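Ticket: Quantity mismatch and missing spares on quote for hand-held grippers
Queue: Equipment planning
Site: Fetunska
Priority: Normal
Status: Waiting on purchasing

Problem

The vendor quote from Multau doesn't match our request for the next phase of bedding and clothing work. We asked for 15 hand-held grippers with two sets of fingers each. The quote lists 15 grippers with one set each and puts the second set under "consumables, price on request." The budget form won't accept a line without a price, so the whole request is stuck in draft.

Second issue: the planning sheet still uses the duty figures from the tabletop phase. Those were for small rigid parts. The work is now quilts, bolsters and folded clothes, handled in furnished rooms, and the sheet has no row for that.

What was checked

Opened the request in the Gedmont purchasing tool. Quantity field reads 15, finger sets field reads 30. The export to the vendor drops the second field. Tried again with the finger sets as a separate line item and the export kept it. The cause is the template, so other sites using it will see the same thing.

Compared the part number on the quote with the parts list. It is the current finger, yellow, with the long slot. The older solid finger has a number one digit off and was ordered by mistake in April, so please read it twice.

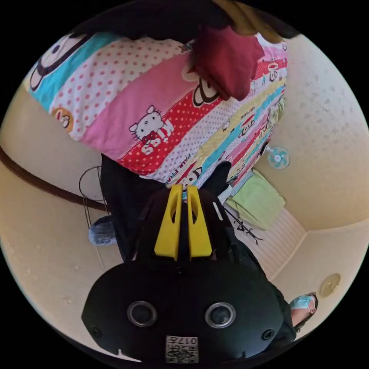 Duty figures were recalculated from the session logs. The log has 53 sessions with fabric and nine with anything rigid. Fabric sessions run longer between resets, and more of them end with a finger change. I used the fabric rate for everything in the new estimate. That overstates wear slightly, but the rigid share is too small to plan separately.

Also looked at whether operators could share units between rooms. On paper this brings the order down from 15 to nine. In practice a bed session can have more than one gripper working the same pile, and the schedule has those sessions back to back. Sharing leaves no unit free for cleaning or recalibration. I'd leave the quantity alone.

Steps to correct the request

1. Withdraw the draft. Don't edit it, the old export stays attached.
2. Create a new request from a blank form, with the gripper and the finger set on separate lines.
3. Enter 15 on the gripper line and 30 on the finger line. If the vendor ships one set with each gripper, put that in the notes and lower the second line to 15.
4. Replace the tabletop row in the planning sheet with a "soft goods, in-room" row. Session types to list under it: duvet or quilt on bed, single garment from a pile, stacked garments.

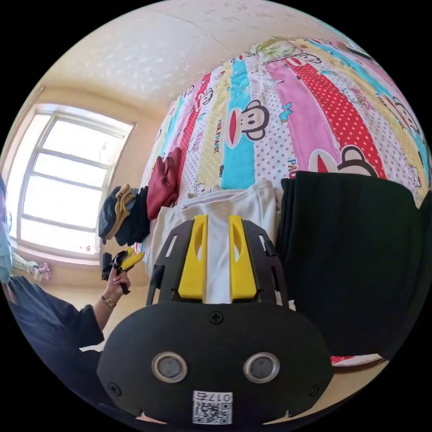
5. Ask Multau for a firm price on the finger sets, valid through the end of the quarter.
6. Re-run the budget check. It should clear without a manual override.

Open items

Storage. The Mahawong cases we have hold one gripper and no spares. The foam can be recut, or we add a small parts bin per room. The bin is cheaper but it will wander.

Labels. Each unit needs its own code label before it goes into use, and the label stock is down to one roll. A roll is 200 labels, enough for this order and the next. No purchase needed now, but it belongs in next year's plan.

Training time. Not in the equipment budget, but the two get approved together and the sheet should show it. Bolsters and other long items take new operators more practice than shirts do – I've put them in as a separate half day.

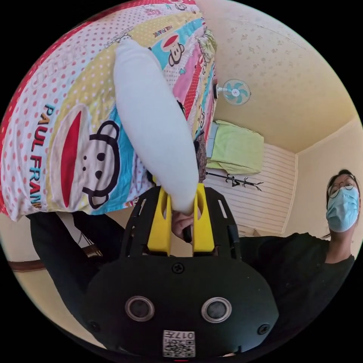
Kanyarat Ratanaporn: Steps 1 to 3 are fine with purchasing. The template is fixed as of Monday, so new exports will carry the finger sets field, but use the separate line this time anyway. I can't approve step 5 as written. Multau only holds prices on consumables if they are on the same order as the grippers. Put both lines on one order and the price will hold. On storage, go with the bins and charge them to supplies.

Update: request resubmitted as a single order with both lines. Note added on the included finger sets. Storage bins moved to supplies. The budget check passed with no override.

Still waiting on the revised quote. Ticket stays open until the part number on it has been compared with the parts list.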